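Kirkeo Chenille Hand Duster, turquoise

Sold by Brineo Household
Pack of 2
Item 140

We don't get excited about dusters. Most of the ones that come through our store are a puff of something on a stick, and the claims on the card are bigger than the puff. "Traps dust like a magnet" is a favorite. A magnet doesn't trap dust. So we'll stick to what this one is and where we think it earns its money.

The head is microfiber chenille, the same stubby fingers you find on car wash mitts and cheap bath mats, packed all the way around in a thick cylinder that narrows a little at the far end. The handle is a flat plastic strip with a round hole in it for hanging. A lime-green collar sits between the two. Kirkeo calls the color "lagoon." We call it turquoise.

What it does well

Open shelving. The fingers reach over the lip of a board and get the back corner where a folded cloth bunches up. On a low two-tier unit, the kind with wood boards on a metal frame, you can work the lower shelf without kneeling much. Lamp bases, picture rails and the tops of books are fine too. Use it dry and go slowly. If you whip it around you are only moving dust to the floor, whatever the card says.

What it does not do

Kitchen grease. Anything sticky. Ceiling fans, unless you are tall or own a step stool, as the handle does not extend and we have had to explain this to more than one customer. Rough, splintery wood will snag the chenille, and a snagged finger hangs down like a loose thread from then on. Kirkeo says "safe on all surfaces." We would leave out the word "all."

Compared with the Gutero

The Gutero Flex is the one people ask about. It bends, and it costs more. If you have blinds or you clean behind radiators, the bend is worth something. For shelves and tabletops we could not see what the extra money buys. The Rahimi feather type looks nicer on a hook and sheds.

Washing

Shake it outside first, then wash by hand in lukewarm water with a drop of dish soap. Squeeze, don't wring. Hang it by the handle hole and let it dry all the way through – a thick head takes longer than you'd expect, and a damp one leaves streaks. No fabric softener, no bleach, no dryer. The package says machine washable. It may well be, but we prefer the sink.

Details

Head: microfiber chenille
Handle: plastic, flat, with hanging hole
Length: 39 cm overall
Color: turquoise with lime-green collar
Refill heads: not offered
Returns: unused, in the original package

Stock has been patchy since January and we only list what is on the shelf. Other colors exist in Kirkeo's catalog, but we have yet to be sent any, so please don't order this one hoping for gray. 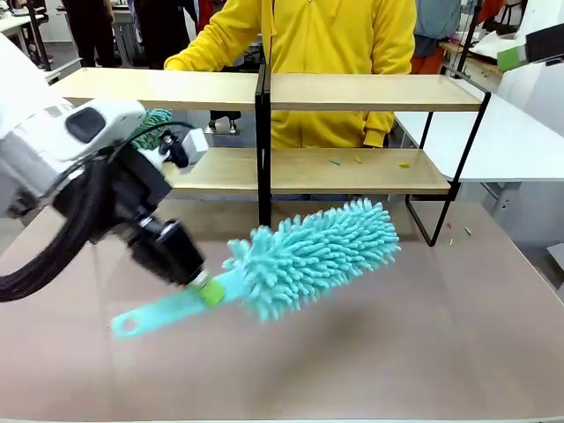 Kirkeo hand duster in turquoise, with a two-tier shelf unit behind.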